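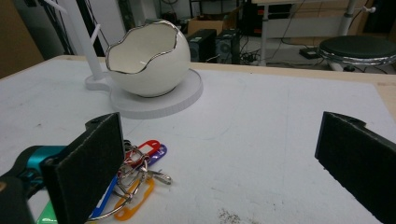
Rules for demonstrations, and who they are for

8/1/18

I have now read three different guides to good practice for recording hand demonstrations, and I have come away trusting about a third of each. The longest is the one Cudel puts out, which has 246 numbered clauses. I read them all over two evenings in March and again last week, in case I had been unfair the first time. I hadn't been.

Take the clause on the work surface. It says the surface must be "clean and neutral". Fine. Clean to what? Any table that gets used picks up scuffs and pencil lines, and if you do enough tasks with small objects you get crumbs of one thing or another. Do I stop the session for a crumb? Do I log it? The guide has a whole page on the colour of the surface and not a word on any of this. My guess is that whoever wrote it had a new table.

Then there's the clause that says every object has to begin in "a repeatable pose". Whoever came up with that has never tried it with a bunch of keys. You can put a mug back where it was. You can put a block back on a pencil mark. Rings and clips and plastic tags on one loop will land however they like, and if you spend four minutes arranging them so the red one is always on top, you've made a data set about your own fussiness. I'd sooner have the mess and a note saying it's a mess. 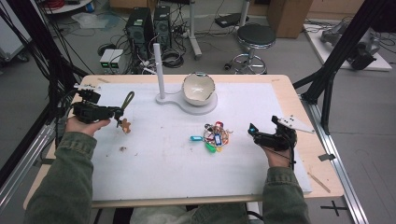

The Gakora guide is shorter and better, mostly. It wants the operator seated, both hands starting clear of the objects, cables led away from the working area. I agree with all of it and I still think the cable part was written by an optimist. A hand-held gripper with a cable on it pulls a little, all the time, and after an hour your wrist is making up for it without telling you. Gakora says to take a break "as needed". Give me a number! I stop after 11 runs now, and the only authority behind that figure is my own forearm.

What bothers me more is how these rules get checked. Illum asks for a signed checklist with each session, and I've seen what happens to signed checklists. Somebody sent me a set to look over, 1,573 sessions, and every box on every sheet was ticked. Every one. I don't believe it, and I don't think the people who collected them believe it either. A form that never comes back with a "no" on it isn't measuring anything. I wrote back to say so and was told the set had "full compliance", as though that settled it.

So what would I keep? Write down what was on the table, including what shouldn't have been. Keep the failed attempts and label them failed. Check the grip pads before you start and after you finish, and write down both. Put the rule about clear walking space near the front, before anything to do with lighting, and have it cover the floor cables too. Let people write "no".

There's talk of Østergaard folding all three guides into one. The draft going round is already longer than Cudel's, and the crumbs still aren't in it. I've sent in two comments so far and had one automatic reply, in which my name was spelled wrong.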